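Flenel Packing Trial - Progress Report, June
Prepared by Unnur Þórarinsdóttir for Vilhjálmur Kjærgaard

1. Work this period
The grant covers a small-box option for the toiletry parcels. We have settled on one plain brown cardboard box with a lid, and packing has moved to the white table in the open-plan office. The box goes in the middle of the table and is filled from either side. The plant stays where it was. 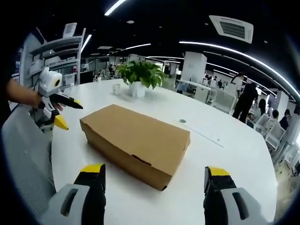

2. Contents
Each parcel holds toiletries in soft packs and pouches, plus smaller boxed items. The soft packs gave the most trouble in May - they take up more of the floor of the box than the packing list allowed for. Mio Hirose has rewritten the list so that they go in last.
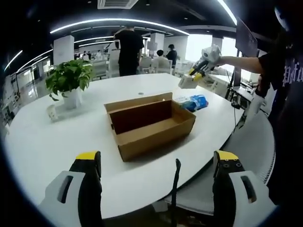 Open box on the packing table, blue soft pack alongside.

3. Boxes and spending
We ordered 900 boxes from Tymoshchuk and 238 have been used. They arrive flat and are made up on Monday mornings. Lids are left untaped until the parcel has been checked against the list.
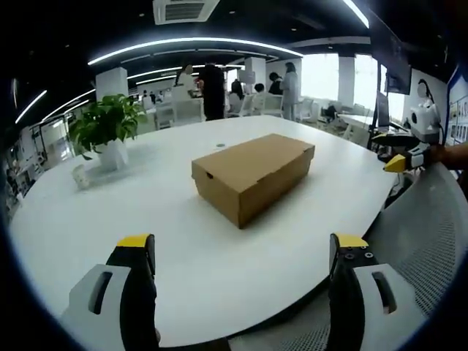
Jonalyn Lumanlan does the checking and keeps the record sheet. Spending on boxes is within budget. Postage is slightly over, and Oddur Snorradóttir is asking Toden for a revised rate.

4. Outstanding
Two points are still open:
- whether flexible pouches should lie flat or stand on end
- whether the lid needs a printed label

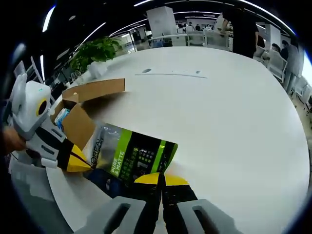 Cosmetic pouch and open box, with a small white-and-blue item packed inside.

We expect to decide both before the next instalment falls due. No change to the end date is requested.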